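# About Fedwood Music Rooms

Hello, and thanks for stopping by! Fedwood Music Rooms is a small music school and rehearsal space at 92 Isah Street, Paddale. We teach guitar, bass, drums, keys and voice to kids and grown-ups, and in the evenings we hand the rooms over to local bands who need somewhere to make a racket (the neighbours are very good about it, and we try to be finished by ten).

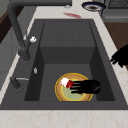
## How we got going

Damilola Idahosa started teaching guitar in her mum's lounge room in Sesham, with two students and one amp that hummed whenever the fridge came on. The students told their cousins, the cousins told their mates, and before long there were shoes all the way down the hallway. Her old bandmate Kayode Anozie had just moved back after years of touring as a drummer, and between the two of them they scraped together enough for the lease in Paddale. They opened in December, in the middle of a heatwave, with no air con and a borrowed PA, and the first band to book a room still rehearses with us.
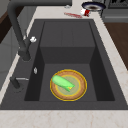 *At the kitchen sink.*

## Who you'll meet

Damilola still teaches most of the guitar students, and she's especially fond of complete beginners, so please don't be shy if you've never held a pick. Kayode looks after drums and percussion and will happily talk about snare tuning for as long as you let him. Bukola Onuoha takes singing lessons and runs our harmony group, which started as four people humming over a cuppa and has turned into something rather lovely.

Damián Lozano is our bass teacher and the one who records the student demos. He's patient about headphones, nerves and forgotten second verses, and if you'd like to

have a go at writing your own songs he's the person to ask.
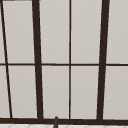 Halima Omoregie answers the phone and does the timetable, and she has a real knack for matching people up. If you're a singer looking for a band, or a band that's lost its bass player to a job in the mines, give her your details and the sort of music you love. A good few of our regular groups met that way, including a country duo, a very loud trio and a family who wanted to play at Nan's birthday and simply kept going.

## Lessons and rehearsals

Lessons run for 40 minutes, one on one, and you can pay by the term or as you go. Bands can book a room with drum kit, amps and PA included; just bring your own cymbals, leads and sticks. Under-16s are welcome to rehearse as long as there's an adult in the building.

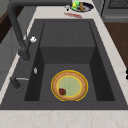

*The sink and the tall black tap, with one small strawberry.*

Come and have a look around whenever we're open. Ring the bell twice if you can hear drums, and we'll pop down and let you in!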